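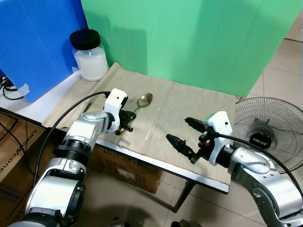
4 min read

Left arm stops dead with a force fault every time it goes for a spoon. What am I missing?

Posted by gravelpit_sue in Arms and Grippers, 6 May 2021

Hi all, long time reader, first time I've had to beg for help. I've got a two-arm table setup running a pick routine I wrote on top of the Veketow controller software, and I'm stuck on the dumbest object in the kitchen. The spoon. The left arm comes in over the cloth, lines up on the handle, starts down, and then right when the fingers ought to be closing I get a contact force fault and the whole arm locks. Fault code 2962. The right arm just waits with its fingers open like nothing happened, and it won't do anything either until I clear the left one and send them both home.

Stuff I've already tried, so you don't have to ask:

I swapped the spoon for a sponge and it was perfect, first go. Same with a plastic cup. I re-homed both arms. I dropped the approach speed to 40 (I normally run it at 200) and it still faults, it just takes longer to get there. I bumped the force limit up a bit and then chickened out, because I heard a sort of creak from the finger mount and I do not have the money for another gripper.

The worst part is it ran fine for most of an evening before this started. Then I took the cloth off to shake the crumbs out, put it back, and since then it's been a fault on nearly every spoon. I can't see how a tablecloth breaks a robot, but I'm putting it out there. Could it be the cable on the left gripper? It comes up off the top of the housing and loops over to the side, and I've wondered if it's tugging when the arm reaches out far.

I'd really like to sort this out before the weekend. Thanks!!

oldmillwright

Don't raise the force limit. I'm putting that first because I did exactly what you did on a Numstead arm a few years back, except I didn't chicken out, and it bent a finger and chipped the table edge. The fault is doing its job. Put the number back where it was before you do anything else, please.

Now, the cloth. I think you found your own problem and talked yourself out of it! A spoon handle is thin and lies nearly flat, so your fingers have to go almost all the way down to get hold of it. A sponge or a cup you can grab way up high and never get near the table. If your cloth went back on with a wrinkle in it, or the fabric is bunched along that seam down the middle, the surface in that spot is higher than it was when you taught the height. The fingertips hit fabric, the fabric hits tabletop, and there's your 2962. It only takes a couple of millimeters.

What I'd do:

Hit the stop and make sure the arm is really disabled before your hands go anywhere near it. Both arms, since yours are tied together.

Pull the cloth tight and tape or clip it under the edge. Mine creeps a little all day long if I don't.

Take the spoon away, jog the left arm down slowly over the spot where the handle would be, and stop when the fingers just brush the cloth. Write that height down. Go over a bit and do it again, then a couple more places. I bet they don't match.

Set your pick height a hair above the highest one.

Also have a think about which end you're grabbing. If the fingers are going for the very tip of the handle, that's the lowest part of the spoon on most of the ones in my drawer. Nearer the bowl the handle usually lifts up off the table and gives you some room to get under it.

On the cable, it could be, but I'd expect a cable snag to fault in midair and not right at the table. Easy enough to check. Run the same move a hand's width higher and see if it complains.

tk_basement

had same thing, turned out my spoon was too shiny and the camera was putting it in the wrong place. try a dull one. or put some matte tape on it. also restart the controller, mine gets weird after 3000 cycles or so

Papadopoulos_Parts

I'd go with oldmillwright on this one, but I wanted to add something about the recovery, because the way you describe it makes me a little nervous. You say you clear the fault and send both arms home. If the left fingers are still pressed into the cloth when you do that, the home move might go sideways first and drag the lot with it, cloth and spoon and whatever else is on there. I had a mug go on the floor that way. Jog straight up first, by hand control, at your slow speed, until you've got clear air under the fingers, and only then home it.

And that creak you heard, go look at it. Power off, wiggle each finger gently, and compare the left gripper to the right one. If the left has more play, check the mounting screws before you run anything again. I had one back out on a Sudent gripper and it gave me random force faults for a week while I blamed my code.

gravelpit_sue

OK, force limit is back to where it was and I did the brush test. The spot under the handle is a good 3 mm higher than the one next to it, ugh. I'm off to find some clips. One screw on the left finger mount was a touch loose too, so thank you for that, I would never have looked. I haven't run the spoon again yet, I'll post when I have.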